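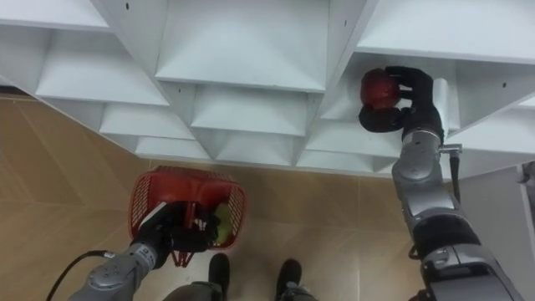

FOR IMMEDIATE RELEASE

3 Jun 2022

Steveck Opens Bookings for Slow Braise Kitchen at Pirkness

PIRKNESS - Steveck, the maker of ready-to-finish stews and braises, is pleased to announce that its first public cooking kitchen will receive guests from September. The kitchen is situated beside the existing Steveck shop in Pirkness and will offer evening classes devoted to long-cooked dishes of the home table: beef cheeks in stout, lamb shoulder with barley, rabbit in mustard, and a white bean pot without meat.

The first season has 34 evenings. Each class lasts three hours and has places for seven guests, so that every person can brown the meat at their own burner. As a braise of good flavour needs more time than one evening permits, each guest will start one pot from the beginning and finish another which the kitchen has put in the oven that same afternoon. The second pot is eaten together at the table. The first goes home with the guest in its own dish, with a card explaining at what temperature to continue.

Steveck has sold its braises by the jar and by the tub for many years, and customers have often asked in the shop how the sauce is made. In a survey made last winter among 113 regular customers, the most frequent difficulty named was a sauce which stays thin or becomes greasy. For this reason the first hour of every class is dedicated to browning, to skimming, and to reducing the liquid after the meat is taken out - not before, as many older recipes advise. 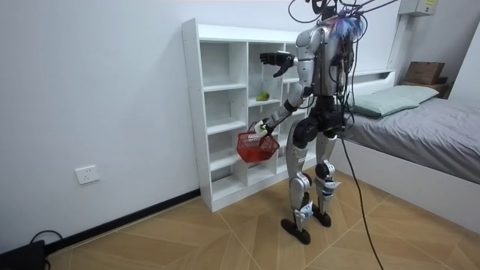 A humanoid robot with a small red basket at a white open shelf.

Meat for the classes is supplied by Hunden, the butcher on the harbour side of Pirkness, which ages its beef on the premises. Root vegetables and herbs will come from Nuchit, a market garden that already grows the carrots and celeriac for the Steveck tubs. The menu changes with what the garden has ready. In the colder weeks it will include a pork neck with prunes and, for two evenings only, a venison dish with juniper.

The price is $57 per person and includes the shared meal, the ovenproof dish, a printed recipe and tea or coffee. Wine is not included, but guests may bring a bottle. Vegetarian guests are asked to mention this when they book, so that the bean pot can be prepared with a vegetable stock. The kitchen regrets that it cannot offer gluten-free evenings in the first season, as flour is used on all burners.

A trial evening was held in the spring with customers of the shop.

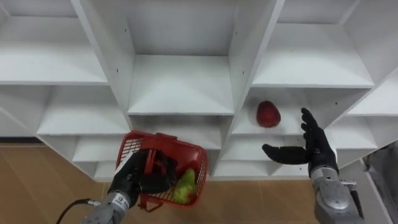
One guest wrote afterwards that she had cooked stews for half her life and had always been too impatient with the onions, and that her only complaint was the bread, which ran out before the sauce did.

Steveck has since doubled the bread order.

Bookings can be made at the counter of the Steveck shop in Pirkness or by telephone during shop hours. Gift vouchers are available in the shop also. A place can be moved to another evening without cost until two days before the class.

- ENDS -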